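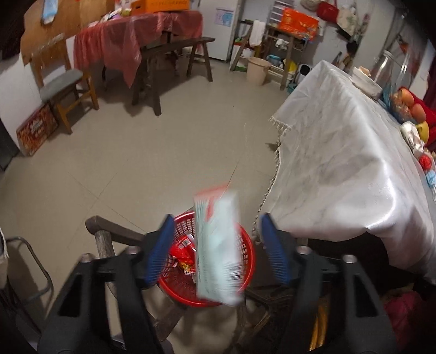
Does automating the packing line mean fewer people on the packing line?

So far it means the same people standing in different spots. Two stations out of the six went over to machines in August and the headcount on my shift hasn't moved. The job titles have. I was a packer. I am now a "flow associate," which pays the same and fits worse on the badge.

—

Long thread, I'm on break and then I'm on the bus.

—

Background for anyone new: I work at the Haltley site, snacks and small dry goods, mostly mixed baskets and gift assortments. Pick up packet, put packet in basket, repeat until your shoulder files a complaint. The machines are from Sanier. The software that tells the machines what to do is called Kozma. The software that tells us what to do is also called Kozma, so that's cozy.

—

First thing that changed was the talking. You used to be elbow to elbow with somebody all shift and you knew everything about their sister's divorce. Now there's a guard rail and a gap where a person would go. I have no idea how the divorce ended.

—

Second thing: soft packets. A box is easy, a box wants to be picked up. A half-full bag of something crunchy is basically a small pillow with opinions. The arm squeezes it, the bag squirms, and then it's my turn.

—

When that happens the station stops and a light comes on. Orange means "please assist." I have been please-assisting since 6 a.m.

—

The target for an automated station is 285 baskets an hour. On Tuesday ours did 121. The screen showed this in green, since somebody had set green to mean "machine is on."

—

To be fair to it (I'm trying), the lifting is better. Full totes used to go from floor to belt by hand and now they roll up on their own. My back noticed inside a week. I'd fight anyone who tried to take the tote lift away and I never thought I'd type that sentence about a conveyor.

—

Training was 60 minutes. Most of it was how to log in. The part about clearing a jam was one slide with a picture of a person smiling next to a jam.

—

What did teach us was the night shift, who'd had the machines longer and left notes taped inside the cabinet door. Put the shiny packets seam side down. Don't fill the feeder past the second bolt. If it drops three in a row, wipe the fingers and let it think.

—

Those notes are now an official document, by the way. Laminated, company logo, no mention of night shift. We wrote NIGHT SHIFT across the bottom in marker. They laminated a new one. We own more markers than they own laminate.

—

Someone asked in replies if I'm worried. Sure, some. The Skelness site is bigger and went over first, and the people I know there say nobody got let go but they also stopped replacing anyone who left. You don't see that on a screen in any color. You just look up one day and the lunch table is short.

—

What I'd want, if anyone upstairs reads threads: pay the people who clear the faults for knowing how to clear the faults. It's a skill. I can tell by the sound which packet it's about to drop. That took me weeks and it isn't on the badge.

—

Also a second stool. There's one stool for two stations and we've had to make a schedule. Kozma does not do the stool schedule. We do it on the back of a pallet label and it has never once gone down.

—

Orange light. Back later.

—

OK, back. It was a bag of pretzels. It's always the pretzels.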